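Hand Comparison on the Humanoid – Gallery

Seul-gi Won and Nam-gil Seo spent a session comparing two hand controllers, Wadeo and Mudano, on the same pick task: one round red piece and one orange basket on a white desk.

Setup

The robot stands at the desk for every trial, with its power cable run across the floor. Both controllers got 40 tries.
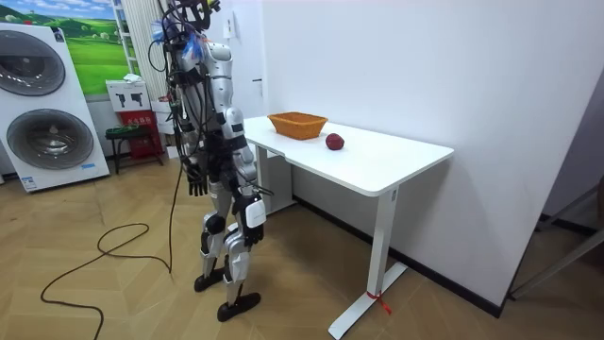
Joint limits were left alone between runs. Seul-gi ran the arm and Nam-gil kept the log.

Grip

Fingers closed over the top and right side of the piece. We set the control loop to 300 Hz for both – Mudano will go higher, but Wadeo won't.

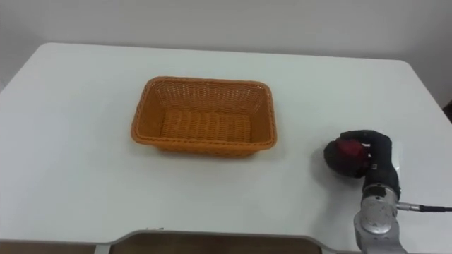

Approach

The arm comes in from the right, with the basket on the far side of the piece. Most of the tuning time went into this part.
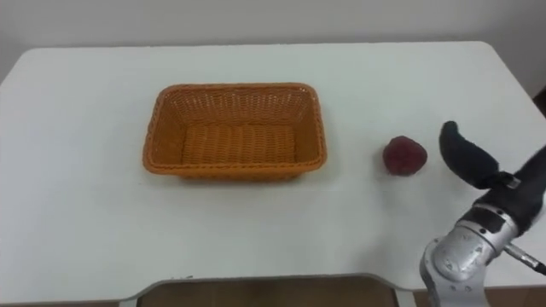 Wadeo was slower to settle and easier to set up. Mudano needed 171 lines of config before it would move a finger, and the defaults were too stiff for our taste. We plan to repeat the task with the Pillai wrist camera.

Posted 27 January 2018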